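23/02/2020, Sunday, notebook of teleop in the kitchen simulation

I came in alone today, so the notes are longer than usual. Marlene Seixas asked me to write down every change in the control mapping, and I try to do it now properly.

Started with the old mapping from Ilinau. The wrist turns too fast when I move the hand controller only a little. I lowered the rotation gain from 57 to 11 and left translation as it was. Much better for me, but Afonso Pacheco has a quicker hand and maybe he will find it slow. To check with him before we change the default.

Then demonstrations of the approach to the plate. I go down from above with the fingers parallel to the counter edge, wait, and only then close. In the first ones I closed while still moving, and the replay shows a small jump in the joint angles. I deleted these from the set.
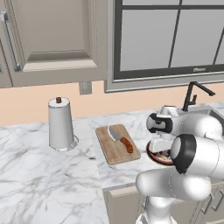 Gripper over the plate, seen with the cutting board and the knife on the left side.

From this viewpoint the elbow takes much of the right side, and the plate is partly hidden under the hand. For the operator it is tiring, I was leaning my head without sense. I would like a second view from the sink side.

Open points:
Episode limit is 900 steps. When I am careful I need nearly all of them. Ask Marlene if it can be longer.
The reset does not always bring the arm to the same start pose. Happened 2 times, both after I stopped the episode by hand.
Knife: we did not agree yet if it is an obstacle or a later task. For now I keep away from it.

Files are in the Trambridge folder, under my initials. Tomorrow the same approach again with Afonso at the controller.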